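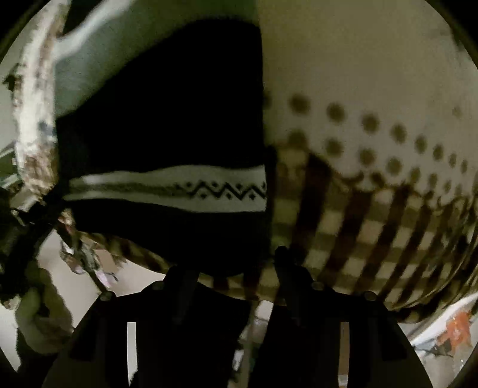

Can a machine do the laundry from start to finish yet? Washing and drying, sure. The folding and sorting and mending in between is still mostly hands.

Home Explore Topics Log in

Threads > Home robots > Fabric and laundry

1/ Got asked this again so heres the long version. I do alterations and a wash-and-fold counter at Ernley, small shop, 38 hours a week open. I read everything on this stuff.

2/ Cloth is the hard part. A cup stays a cup. A skirt is a different shape every time you put it down.

3/ And prints. Brown dots over a brown and cream check, with a scalloped border between them. I know which bit is fold and which bit is pattern. Software has to work that out, and pinched-up checks look like stripes.

4/ Black fabric is worse. Can't see a crease in it half the time, and I have good lamps. Give me a black piece with an off-white band and I go by the band. Zigzag and little diamonds – if they line up, the piece is straight.

5/ Saw the Telik folding demo in May. Towels only. Ten towels, all one size, all white. Nice towels. Took longer than my coffee.

6/ Asked if it does a gathered skirt. "On the roadmap."

7/ Keskin sells a press that feeds itself. That one I'd buy. Flat stuff in, flat stuff out, no picking thru a heap. $1,309 for the small one and I keep looking at the page

8/ So shop floor, my list. Works now: washing, drying, pressing flat linens, tagging, counting bags. Sort of works: folding towels and tees if somebody lays them out first. Doesn't: anything gathered, lined, slippery or tangled up with something else.

9/ Somebody laying them out first is the job btw. That's what I pay for.

10/ At home it's the same but with more junk around. Clothes on a chair, small things under them. A machine has to grab the cloth and leave the rest alone. I get that wrong too, pulled a lamp over last week.

11/ Zovitov people say two fingers are enough for most cloth. Maybe. I use two fingers to find an edge and then the whole other hand to keep the rest from sliding. Try it with one hand behind your back, a pleated skirt, tell me how it goes.

12/ Not against any of it. If something could pair socks and button shirts for the rack I'd clear a table tomorrow. We did 49 shirts yesterday and my thumbs know it.

13/ Replies asking about steam closets – they do wrinkles ok, they dont fold. Will do a seperate thread on the press if I end up ordering it.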